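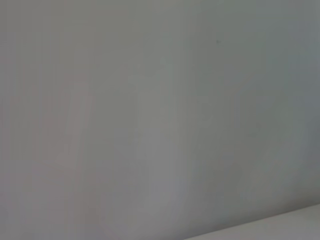 The wall, grey, in its current mood.

Search this site Enter keywords Go

WALL NEWS

The repainting of the Arroyo reading room is finished, or at least the paint has run out. Readers who have followed this saga since October will recall that we set out to choose one grey. We received 439 ballots, a turnout our elections can only envy, and 196 of them went to a shade called Irdale. Another 30 people wrote in "white," and one wrote in "no."

Irdale is a calm color on the card. On a wall it has ambitions. Look toward the left and it goes a bit pink, or mauve if you paid for it. The middle is pale enough to please the write-in crowd. Just right of that it slides into something with a hint of green, and we have now had 15 emails asking which of these is the color we voted for. All of them are. Please stop writing.

Purificación Collado, who chose the shortlist, maintains that grey takes on whatever the light is doing and that people should sit down and read. She has also been told about the small dark speck toward the upper right. She has been told several times.

The shelves come back from storage at Irnus next week and will cover most of what you have been arguing about. Anyone who wants the leftover sample cards can collect them from the front desk. The hallway is next, and there will be no ballot.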